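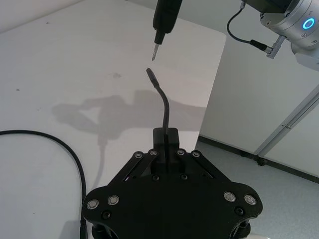
Let the Task Stay Unfinished

An opinion on the assessment of student robotics projects

Every July the robotics course at Trullow closes with a demonstration, and every July the same discussion follows it. Visitors ask why the students did not show something more complete. Faculty who teach other subjects ask, more politely, how a grade can be given for a robot arm that did one small thing and stopped. I have taught in the course long enough to have heard these questions many times, and I have come to believe that they deserve a proper answer in writing.

My position is that a student automation project should be graded mainly on how well the students understand one narrow operation, and only to a small degree on whether a full task runs from beginning to end. This is close to the present practice at Trullow, although it is not written into the course rules. I would like to see it written there.

The course admits 20 students each year and divides them into teams. Each team receives bench time in the laboratory, access to two arms, and one assignment for the whole term. The current assignment family is called Pledov, after the practice kit that was first used for it. It concerns tool handling: one arm holds a part while the other brings a tool to it. The parts are ordinary objects, cables and small fittings for the most part, and the tools are of the kind found in any repair drawer. A powered screwdriver is the usual choice.

To a visitor this looks like very little. A person can hold a cable in one hand and a screwdriver in the other without thinking about either. The student who must make two arms do so has to think about almost nothing else for several weeks.

Consider what is involved when a gripper holds a flexible gooseneck cable by its base and a second tool must be brought to the far end. The gripper knows where its own fingers are. It does not know where the tip is. Between the fingers and the tip there is a length of material that bends, and the bend is whatever the last handling made it. A gooseneck that curves to the left today may curve a little less after the next grasp. A team that has measured the position of the base to a fraction of a millimeter has measured the wrong end, and most teams spend their first two weeks learning this.

The second arm brings its own difficulty. A screwdriver bit is short and the body behind it is wide. The camera that gives the best view of the held part may give a poor one of the tool, and the reverse is just as common. The arm that carries the tool also throws a shadow on the table, and a soft gray shadow on a white surface is quite enough to disturb a careless image threshold. Students who set their values in the morning come back after lunch and find that the program has changed its mind. The program has not changed at all, of course. The light has.

A well-taught student comes away from these weeks able to say where the error in a system enters and how large it is when it arrives at the point of work. I can think of no more useful thing for a first course to teach, and it cannot be learned quickly.

The opposing view should be stated fairly. It holds that engineering is the delivery of working systems, and that a course which rewards partial results prepares students poorly for employment. Its supporters often point to the Clirkau competition, where teams must complete a full assembly sequence without intervention and receive no credit for the steps before a failure. Trullow has sent teams to Clirkau in the past. I went with two of them, and I do not regret it. The students worked hard, they were excited, and they met others of their age who cared about the same things.

I did, however, read the code afterward. Both teams had arrived at a sequence that worked by adjusting numbers until it did. There were offsets in the file that no member of the team could account for. One line raised the arm by a small amount before the final approach, and when I asked the reason, I was told that it failed without it. That answer is honest and it is also the end of the inquiry. Under the rules of the competition there was no reward for going further, and the students, who are sensible people, did not go further.

The full-task standard has a second effect which is less often noticed. It encourages the purchase of solutions. A team that must show a complete assembly will ask for a rigid fixture in place of the flexible part, or for a ready-made alignment package such as the one that Russo supplies with its bench cells. These are reasonable products and I would recommend them to a workshop with orders to fill. In a classroom they remove exactly the part of the work from which something is learned. The team with the fixture finishes early and has a film to show. The team with the bending cable finishes late, or does not finish, and has a notebook.

I would give the higher grade to the notebook, provided that it is a good one. This condition matters. I am not arguing for the reward of effort, and I am certainly not arguing that failure is a virtue. A team which has neither a working operation nor an explanation should receive a low mark. Partial work is easy to praise in a general way, and general praise does students no service.

What I propose is therefore quite specific. Of the total grade, 80 percent should rest on the written record and on an oral examination held at the bench. The record should contain the team's prediction of each error before it was measured, the measurement, and a statement of the difference. The examination should be conducted with the arms switched on and the part in the gripper. An examiner may then say: bend the cable a little further, and tell me what your program will do. A student who understands the system can answer before the arm moves. The remainder of the grade should rest on the demonstration, in whatever state it has reached.

Some colleagues have objected that an oral examination favors confident speakers. This is a real concern. It can be reduced by allowing students to answer by sketching or by pointing to a line in the program, and by letting each team member choose the part of the system on which he or she will be questioned first. In my experience the quieter students often do better at the bench than in the written tests, for the simple reason that their hands are busy and the subject is in front of them.

Others have objected to the expense of examining in this way. It does require more hours than watching a row of demonstrations on a single afternoon. My estimate is that a thorough examination of each team would add nearly 2 days to the close of the term. I consider this a modest price. The school already gives more than that to arranging the demonstration itself, with its chairs and its printed program.

There is also the matter of the logs. Teams at present are asked to record their trials, but the logs are not graded and many are kept badly. Last year the best of them ran to 300 entries, each with the condition of the cable noted beside the result. By the second half of that log one could see the team begin to sort its failures into kinds: those which came from the grasp, those which came from the bend, and those which came from the tool arm. Nobody had instructed them to do so. The demonstration that the same team gave in July was short, and the applause was correspondingly light. I thought it the finest student work of the year, and under a strict full-task rule it would have barely passed.

I should add a word about the visitors, for I do not wish to dismiss them. Parents and sponsors have a right to see what the laboratory does, and a tool that stops a small distance above a plug is not much of a spectacle. I believe the remedy lies in how the work is introduced. When a student explains beforehand what is difficult, and says where the tip is expected to be and why it may not be there, an audience will watch that small distance with a good deal of attention. I have seen grandparents lean forward in their chairs. The students should be taught to give such an introduction, and time should be set aside in the term for practicing it – perhaps in place of the poster, which few people read.

The course rules will be reviewed before the next intake. I ask that the review consider three changes: a graded log, an examination at the bench, and a limit on the share of the mark which can be lost through an incomplete demonstration. I would further ask that the Pledov assignment be kept in its present form, with the flexible part retained. There has been a suggestion that it be replaced by a rigid block for the sake of reliability. I hope that the suggestion will be declined.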